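Pridside Services, Drornberg site
Minutes of the automation working group, June, 2:00 p.m.

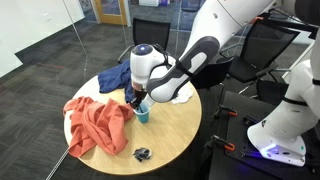

Chair: Chie Onishi (operations)
Also present: facilities, day shift lead, evening shift lead, IT, employee representative, Rusance (integrator, by phone)

1. Previous minutes
Accepted with one correction. Item 4 should read "evening shift," not "both shifts."

2. Scope of the table-clearing work
Onishi restated the scope. The arms handle cups and small cloth items on meeting room tables. Carpet, chairs, glass and doors stay with the facilities crew. The day shift lead asked whether a garment left on a table counts as a cloth item or as lost property. Agreed that clothing is lost property and goes in the marked bin, whoever or whatever picks it up. Rusance to confirm that a second drop location can be set without a change to the contract.

3. Cups
Rusance reported that the current grasp for cups is from above, with the fingers inside the rim. The evening shift lead objected that cups with liquid in them should not be handled that way. Until a check for liquid is available, staff will empty cups before a run is started. The employee representative asked that this step be entered in the task sheet as work time – it is at present unrecorded.

4. Job content, evening shift
The evening crew has 8 people. Management confirmed that no position is to be removed during the trial. Two people per shift will be trained as attendants. Duties: check the clamps, start the run, stay within reach of the stop button, log each failed pick. The employee representative stated that attendant duty is a different job from cleaning and asked for a pay grade review. Onishi will take this to personnel. No commitment was made on the outcome.

The evening shift lead noted that attending is mostly standing and watching, and that some of the crew would prefer to rotate out after an hour. Rotation approved for the trial.

5. Cables and floor space
Facilities asked that cables near the table be covered or routed along the wall wherever the crew walks. IT to measure the run. Chairs are to be moved back from the table before a start and returned afterward by the attendant.

6. Budget
Purchase order 1819 (cable covers, spare clamps) approved, limit $400. Supplier is Angelovski. Training hours are charged to operations and not to the facilities budget.

7. Log sheets
The present form has no field for the type of item. Day shift lead to add one. Failed picks of cloth are to be recorded separately from failed picks of cups.

8. Actions
Onishi – pay grade question to personnel
Rusance – second drop location, status of liquid check
IT – cable measurement
Day shift lead – revised log sheet
Facilities – lost property bin, label

Meeting closed 3:10 p.m. Next meeting to be set when Rusance has replied on item 3.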